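4.2 Picking a wrist camera before we picked a gripper

I'll admit we went at this backward. The plan in June was to compare two grippers on the same arm, and the camera was supposed to be a footnote. Then Marisol Schumacher ran the first batch of simulated grasps with our old narrow lens and the policy kept losing the fingertips every time the wrist tilted. You can't say much about a gripper when the controller can't see it! So the camera moved up the list and the Rindby and Zenda grippers had to wait their turn.

We ended up with 2 camera models in the simulator, both mounted on the wrist and both looking out past the fingers. The first is a plain pinhole camera, the kind everybody starts with. The second is a fisheye, which we built by rendering a wide view and warping it into a circle (Obadia Okoth wrote the warp, and it's in the Prutevix code along with his very long comments). We left the corners outside the circle black and fed the whole square to the network, corners and all. I wanted to crop them. Obadia didn't, and he won that one.

The task is a simple one on purpose. A rod has to be gripped between the fingers and lifted, and the start pose of the arm is shuffled for each trial. We collected 4000 simulated demonstrations per camera and held back 200 start poses for testing. Same arm, same controller gains, same training schedule. Lighting and wall textures were drawn fresh each time, so the backgrounds come out pretty wild, especially near the rim where the warp squeezes everything together.
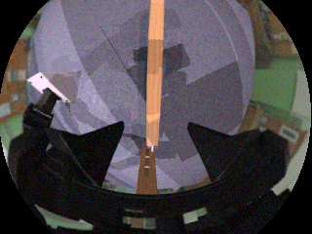 Figure 3. Simulated fisheye wrist view, with the fingers open on either side of the gap and the end of the orange rod between them.

What I like about the view in Figure 3 is that both fingers and the rod tip are in there together, with plenty of room left over for the surroundings. The pinhole camera gave us a sharper look at the middle, sure, but in a lot of poses it dropped one finger, and then the controller was more or less guessing about the gap.

The numbers went the way we hoped, mostly. On the held-back poses the pinhole policy got 63 percent of its lifts. The fisheye policy did better, and nearly all of its gain came from the steeply tilted starts. With the wrist close to level I wouldn't claim any difference between the two, and Mavis Strickland made me take out a sentence that did. She also pointed out that shadows fooled both policies now and then: a dark patch close to the rod would pull the gripper sideways, and the fisheye was no help at all there. We tried softer shadows for a while, but that felt like cheating, so they went back to hard ones.

One gripe about the fisheye, for anyone who wants to copy this. Small changes in the mounting angle matter a lot more than I expected, and our first batch had to be thrown out over a sign error in the tilt (mine, sorry Marisol). All the gripper trials in Section 4.3 use the corrected mount and the fisheye camera, with the demonstrations collected again from scratch for each gripper.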